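How I finally learned to sew a seam that holds

It started with a backpack. I bought my Skistik about 16 years ago for a ski trip I never took (long story, bad knee) and it has carried everything from library books to a very angry cat. Last December the left shoulder strap started coming away from the body, and I did what I always do, which is put a safety pin in it and pretend the problem was over.

The safety pin lasted until I was halfway up the stairs at the train station with a full load of groceries. Oranges everywhere! A kid chased one all the way down to the platform, bless him.

So I took the bag to Alois Wieser, who has the little repair shop next to the bakery, and he looked at my safety pin for a long time and then handed me a needle. He said he could fix it for me or he could show me how to do it, and the second one was free. I am cheap, so there we are.

What I got wrong

Pretty much all of it. My thread was far too long, for one thing. I'd been pulling off a piece as long as I am tall so I wouldn't have to thread the needle twice, and then spending the whole evening picking out knots. Alois cuts his about as long as his forearm and just rethreads. I also pulled every stitch as tight as I could, thinking tight meant strong, and the fabric bunched up like a raisin. He made me take it all out. Twice.

The other thing was where I put the needle in. I was sewing right at the edge, where the cloth was already frayed and tired. You want to go back to where the fabric is still good, even if it means losing a bit of width. My strap is now slightly shorter on the left and I've stopped noticing.

The practice scrap

Before he let me near the bag again, I had to do rows on a scrap of canvas. Ten rows, 10 stitches each, and if a row wandered I started it over. I did them at the kitchen table with the radio on, and by the sixth row I was sort of enjoying myself – my hands had quit arguing with me. I still have the scrap. The first row looks like a seismograph and the last one looks like sewing.

Since then I've been noticing stitches all over the place. Coat linings, couch cushions, the spine of an old cookbook. I spent most of a bus ride staring at a stranger's boot. And of course there's the kind of stitching where the stakes are a good deal higher than my groceries:
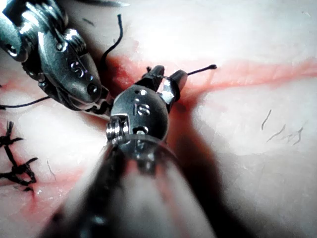
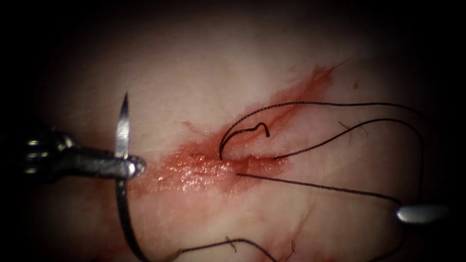
Thread and needles, if you want to try

I use a waxed polyester thread called Fistier, in the medium weight. A 400 yard spool will outlive most of your luggage. For needles, get a small pack of assorted sizes and expect to bend a couple. Kallotden makes a leather thimble that I resisted for weeks and now wear even when I'm only sewing on a button.

Next up is the tent, which has a rip near the door that I've been covering with duct tape. If anyone has sewn through that coated nylon stuff, tell me what you sealed the holes with, please. Alois says beeswax and my sister says absolutely do not use beeswax.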